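Lunes, 9 de septiembre de 2019

Me he levantado a las seis y cuarto porque el despertador seguía puesto con la hora de las vacaciones de otro, del viaje de mayo, y no he conseguido volver a dormirme. He hecho café y he abierto la ventana de la cocina. Ya refresca. He cerrado la ventana.

El tema del día ha sido el agua. El jueves por la noche noté que el grifo del fregadero echaba menos de lo normal y el viernes ya era un hilo. Pensé que sería cosa de la calle, pero Marisol Pacheco, la del segundo, me dijo en el portal que a ella le iba perfecto. El sábado desmonté el filtro del grifo, lo dejé en vinagre toda la tarde y lo volví a montar. Igual. El domingo no hice nada, aparte de quejarme por teléfono con mi hermana.

Hoy por fin ha venido Américo Morais. Me había dicho que entre nueve y diez y ha llegado a las once menos veinte, con una bolsa de herramientas y un bocadillo envuelto en papel de aluminio que ha dejado encima del microondas. Es un hombre de pocas palabras. Ha abierto el grifo, lo ha cerrado, ha abierto el de la bañera, lo ha cerrado, y ha preguntado de qué año era la casa. Le he dicho que no lo sabía, que el piso era de mi tía y que ella entró ya casada. Ha dicho «hierro» y se ha metido debajo del fregadero.

Estaba en lo cierto. El tramo que va de la llave de paso a la cocina es de hierro galvanizado y está casi cerrado por dentro. Ha cortado un trozo para enseñármelo. Por el agujero que quedaba no pasaba ni un lápiz. El óxido hacía capas, como un tronco, de color naranja por fuera y casi negro pegado al metal. Me he quedado el trozo. Lo tengo en el alféizar, sobre un papel de periódico, y no sé para qué lo quiero.

El presupuesto: cambiar todo el tramo de la cocina por multicapa, 700 euros con material y mano de obra. Si además quiero cambiar lo del baño, tiene que volver a medir y hay que picar azulejo. Le he dicho que de momento la cocina. Me ha contestado que el baño aguantará un par de años, puede que más, y que cuando baje la presión en la ducha lo llame antes de empezar con el vinagre. No le había contado lo del vinagre, así que supongo que olía.

Empieza el miércoles. Hasta entonces tengo agua en el baño y en la cocina nada, porque ha dejado el tubo taponado. He fregado los platos de la comida en la bañera, de rodillas. No lo recomiendo. El barreño azul tiene una grieta que no recordaba y he mojado la alfombrilla y el pantalón.

A mediodía he comido lentejas del congelador. Mientras se calentaban he llamado al seguro, por si acaso. Me han tenido 13 minutos con una música de piano y luego una señora muy correcta me ha leído la cláusula del desgaste. El desgaste no entra. Si se hubiera roto el tubo y le hubiera caído agua a Marisol, entraría lo de Marisol, pero el tubo tampoco. He tomado nota del número de expediente aunque no haya expediente que seguir.

Después he mirado las cuentas. En la libreta tenía apartados 40 euros al mes desde enero para cambiar el sofá, así que el sofá se queda como está otro invierno. Con eso llego a la mitad. El resto lo saco de lo que me debe Bernardo Vilela por las traducciones del verano, si es que paga este mes. Le he escrito. Me ha contestado enseguida que sí, que lo tenía en la mesa, que esta semana sin falta. Lo mismo dijo en agosto, pero en agosto estaba en la playa y esta vez contestaba desde la oficina, y eso me da algo de confianza.

He trabajado de tres a cinco y media. Tengo a medias el manual de la caldera Ukitz, que son 65 páginas y está escrito por alguien que detesta los verbos. «Colocación válvula previa apertura circuito». He tardado media hora en entender si la válvula se ponía antes o después de abrir el circuito, y al final he tenido que escribir al cliente. Catarina Frade, que lleva el proyecto en Jillum, me ha dicho que lo preguntará en fábrica. Me he acordado de Américo y he estado por llamarlo a él, que seguramente lo sabe. No lo he hecho por vergüenza, pero el miércoles se lo pregunto mientras trabaja, como de pasada.

Tiene gracia pasarse la tarde traduciendo tuberías sin tener agua en la cocina. Hay palabras que he usado durante años sin haber visto la cosa. Manguito, por ejemplo. Esta mañana he visto por primera vez a alguien poner uno y es mucho más pequeño de lo que yo imaginaba. También he sabido que Américo no dice «llave de corte» sino «la general», y que a la cinta blanca de las roscas la llama teflón, como todo el mundo, mientras que en el glosario de Jillum figura como «cinta de estanqueidad para uniones roscadas». He dejado el glosario como está. No me pagan por discutirlo.

A las seis he salido a comprar. Necesitaba garrafas, pan, bombillas del casquillo fino y un barreño. En la ferretería Serrano ya no tienen barreños grandes hasta que llegue el pedido, solo palanganas redondas. He cogido una verde. El chico me ha preguntado si quería también un tapón para la bañera y le he dicho que no, y al llegar a casa he visto que sí. Las bombillas se me han olvidado por completo, y eso que las llevaba apuntadas.

Las garrafas pesan mucho más de lo que uno cree. He subido dos, una en cada mano, y en el primer rellano he tenido que parar. Ekow Sulemana bajaba con la bicicleta al hombro, la ha apoyado en la pared y me ha subido las dos hasta la puerta sin que yo se lo pidiera. Lleva casi un año en el edificio y creo que era la vez que más habíamos hablado. Vive en el cuarto y tuvo el mismo problema en primavera. Me ha dicho que en su piso cambiaron todo de golpe, cocina y baño, y que si hubiera sabido el polvo que iba a tragar se habría ido a dormir fuera. También que cubra los libros. Eso no lo había pensado. Tengo la estantería a dos pasos de la puerta de la cocina, con todos los diccionarios, y no tiene cristal.

Así que he dedicado el rato antes de cenar a vaciar las dos baldas de abajo. Los diccionarios los he puesto en la cama de la habitación pequeña. Las revistas las he metido en una caja. Entre dos tomos ha aparecido una postal de mi tía, sin enviar, con el sello puesto y dirigida a una tal Pilar de Zamora. Dice que hace buen tiempo y que ya le contará. La he vuelto a dejar en el mismo tomo.

Lo que más ocupa, como siempre, es el papel suelto. Tengo impresos, instrucciones, folletos y copias de contratos de hace años, y cada vez que me pongo a ordenarlos hago montones que al final junto otra vez.

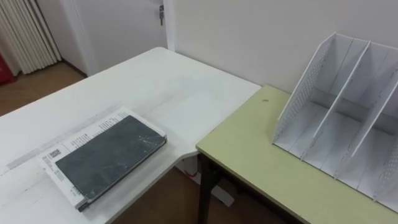
He tirado bastante, de todas formas. Los recibos anteriores a 2012, fuera. Las garantías de aparatos que ya no existen, fuera también. He dudado con las instrucciones de la lavadora, una Trarkeo que sigue funcionando y que no he consultado jamás, y al final las he guardado. Como Américo va a tener que moverla el miércoles, a lo mejor hacen falta. Es probable que no las mire.

De los papeles de mi tía no he tirado nada. Hay una carpeta marrón con las actas de la comunidad de los años setenta, escritas a mano, y me he sentado a leerlas en el suelo con la espalda contra el radiador. En una se aprueba pintar la escalera. En la siguiente se vota suspender la pintura de la escalera por el precio. Hay otra donde un vecino del tercero se queja de la falta de presión en el agua y el presidente le responde que cierre menos fuerte los grifos. Se la voy a enseñar a Américo. La tubería debe de ser la misma.

He cenado tortilla francesa y tomate, con un solo plato y sin sartén grande para manchar lo menos posible. Luego he llamado a mi hermana para contarle lo del presupuesto. Le ha parecido caro. A ella todo lo de Américo le parece caro desde que le cobró el desplazamiento por un desagüe que se desatascó solo mientras él subía en el ascensor. Dice que pida otro precio. Yo no pienso pedir otro precio. El miércoles quiero agua en la cocina, y además ya ha cortado el tubo.

Hemos hablado también de lo de octubre. Quiere que vayamos los dos a ver la casa del pueblo antes de que empiece el frío, para decidir qué se hace con el tejado. Le he dicho que un tejado detrás de una tubería me parece mucho para un otoño. Se ha reído, pero insiste. Quedamos en mirarlo cuando sepamos si Bernardo paga. Bueno, eso lo he decidido yo por mi cuenta, ella no sabe nada de Bernardo.

Para mañana: comprar plástico de tapar y cinta de carrocero, las bombillas, el tapón de la bañera. Vaciar el armario de debajo del fregadero – hay cosas al fondo que no quiero que vea nadie, como tres botes de limpiametales empezados. Avisar a Marisol de que el miércoles cortan la general entre nueve y once. Preguntar a Catarina por la válvula si no ha escrito antes de mediodía. Avanzar hasta el capítulo de averías, que es corto.

Son las once y diez. He llenado la palangana verde en el baño y la he llevado a la cocina para tener algo con que lavarme las manos por la mañana. Se me ha caído un poco por el pasillo. Lo he secado con el calcetín.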